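An Afternoon of Small Tasks at Tillero

By Danai Rallis
2026-02-02

The bus to Rornidby stops in front of a bakery, and from there you must walk up the hill with your coat closed. I had expected a factory. Tillero rents two floors above a bicycle shop, and on its open day the stairs were so full that I waited ten minutes beside a rack of used wheels.

Behrouz Tehrani met the visitors at the top. He founded the company after many years of repairing elevators, and he still speaks about machines like a man who has been called to them at night. "Please touch everything," he told us, "except the coffee machine. That one is delicate."

Tillero teaches robots to do housework, or the small pieces from which housework is made. For this the company needs to watch hands, a great number of them. People from the town come in and do simple tasks with a gripper they hold themselves, and a camera on the tool records what happens at the fingers. The recordings then go to Kong, the robot arm on the lower floor, which learns from them overnight. The library has 3000 recordings now, and Mr. Tehrani would like to have many more before July.

Kong was the star for the children. It folded a dish towel, slowly, and received applause. The second towel it pushed onto the floor, and the applause was bigger. An engineer picked it up and started the program again without any embarrassment, which I liked very much.

I liked the upper floor even more. Visitors could sign up for a turn of 4 minutes with the hand-held tool, and a retired dentist before me asked for a second turn and got it. The software that sorts the recordings is called Jedeo. It throws away the bad ones, and I was told with great politeness that it would probably throw away mine.
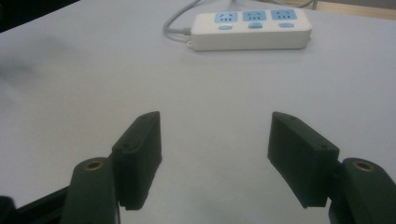 My own turn taught me how much my hand knows without telling me. With fingers I reach for a thing and have it. With the tool I had to think about the distance first, then the angle, then how wide to open. Ordinary objects become strange when you look at them in this way. A white power strip with three light-blue sockets, lying on a white table, is a harder subject than it sounds: the pale body gives the eye little to hold, and the cable at the left end goes off in its own curve. I looked at the black finger pads, wide open, and at all that bare table still between them and the strip, and I understood why the engineers speak of "approach" as a separate skill.

Mr. Tehrani says a person needs 200 tries before the tool feels natural. I went down for my coat, and Kong was folding again, with the same towel. The next open day is planned for July, and places can be reserved at the bicycle shop downstairs.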